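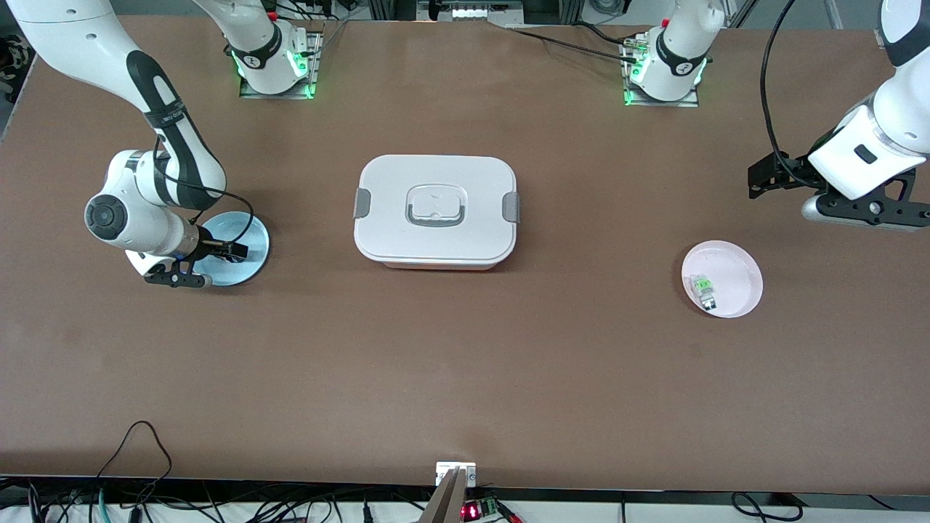 Is the Fludama tabletop finish worth paying extra for? For a desk that sees a laptop and a coffee mug, I'd keep the money and buy the plain one.

I've had the Barreto desk in my spare room since November, the brown one, with the Fludama finish that adds a good chunk to the bill. Mine came to $468 delivered. The same desk with the standard top was $409 the week I ordered, and I went back and forth over that difference for longer than I care to admit. What tipped me was the product page, which says Fludama "shrugs off daily life." I should know better than to buy a sentence like that.

First the desk itself, which is fine. Six bolts hold the legs, two brackets take the crossbar, and the tool in the box is good enough that I didn't go looking for my own. The instructions skip a step between fitting the crossbar and turning the thing upright (tighten the bolts again, they loosen when you flip it). It doesn't wobble when I type. It does wobble a little when I write by hand and lean on the left corner, and no amount of fiddling with the feet has cured that.

Now the finish. The claims are water, heat, scratches and "fading," whatever they mean by fading indoors. I left a wet glass on it overnight and it wiped clean. Good. Then I did the same on my old Clivton side table, which has an ordinary lacquer and is older than my car, and that wiped clean too. Heat I tried with a bowl of soup straight from the microwave, and it left a pale ring that was gone by the next morning. I don't count that as a pass. A pale ring that comes back out of a finish sold on heat makes me wonder what happens the fortieth time.

Scratches are where I'm most annoyed. The page quotes "4,000 rub cycles" and gives no hint of what was doing the rubbing. A cotton cloth? A brick? I wrote to Barreto and got a polite reply from Matilde Garcia in customer care, who said the test was done by the supplier and she didn't have the details. She offered to send me a care leaflet. The leaflet says to use coasters and felt pads and to avoid dragging objects. My metal lamp base left two fine lines in the first month, and I can see them every afternoon when the sun comes in low.

To be fair to it, the color is nice. It's a warm brown and doesn't show dust the way black does, and fingerprints vanish with a dry cloth. Tape residue came off with dish soap. If you do crafts with kids, glue and paint all over the place, you may get more out of it than I have — though in that case I'd look at a cheap silicone mat first.

I also looked at the Skolari equivalent in a showroom. It has a thicker top and a rounder front edge that felt kinder on the wrists, but the drawer rattled and the salesman kept calling it "an heirloom." It's a desk. He couldn't tell me what the coating was either.

Returns: Barreto gives you a month, but you pay freight and it has to go back in the original carton, which I'd already cut up for recycling. Keep yours until you've lived with the desk for a couple of weeks.

Desk, four stars. Finish, two, and one of those is for the tape residue.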